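My second month of teaching by remote control

In December I wrote that I had started to help with a project where people show a robot how to do things in a house. Several readers asked me what I do all day, so I will try to explain it better this time.

I sit at a desk with two hand controllers and a foot pedal. The robot I drive lives in a simulator, so it cannot break a real cup, and for this I am thankful. When I move my right hand, its right hand moves. When I press the pedal, the recording starts, and when I press again, it stops. One recording is one demonstration. Later a program called Pitham studies all the demonstrations and tries to learn the task from them. I don't understand very much how Pitham works inside, and it is not my job to understand it.

My teacher is Josée Fehr, who drove machines in a forest before she came here. On my first day she watched me for one hour and then told me that I was moving like a person who is afraid of being late. She was right. I wanted to finish each task quickly, because I thought that fast was good. But when I go fast I make small corrections at the end, left, right, left again, and all these small corrections go into the recording. The robot learns them also. We had one trained version that shook its hand three times before every grasp, and Colton Sutherland looked in my recordings and found the same shake there. I was very ashamed, but he only laughed and asked me to record them again.

So I recorded them again. My first set was 156 demonstrations, and I think I kept less than half.

The most difficult part for me is not the hands, it is the looking. In the beginning I used the free view, where I can fly anywhere in the room and see the object from behind. It was very comfortable. Then Josée turned it off. She said that the robot will not have this view when it works alone, so I should not use something it cannot see. If the thing I need is outside the view, I must turn and look for it, and this turning must be in the recording too. It felt slow and a little stupid for the first few days. Now I do it without thinking, and my demonstrations are longer but Pitham likes them more.

Another thing I learned is to wait. When the robot is driving across the floor and it arrives near a table, I stop for a short moment before I raise the arm. Huguette Lavoie, who checks our recordings, can see this pause clearly in the data and she uses it to cut the long task into parts. Before, she had to guess where one part ended, and she wrote me polite messages about it - many polite messages.

I also have a notebook now. After each block of six demonstrations I write one line, for example "turned too late" or "good, but grasp too high". My English in this notebook is terrible and nobody should read it. But when I look at the old pages I can see that I make different mistakes than before, and this gives me some courage.

Next month we will start with two hands together, and Josée says that my left hand will need to go back to school. I have started to brush my teeth with it.

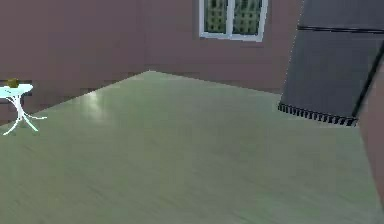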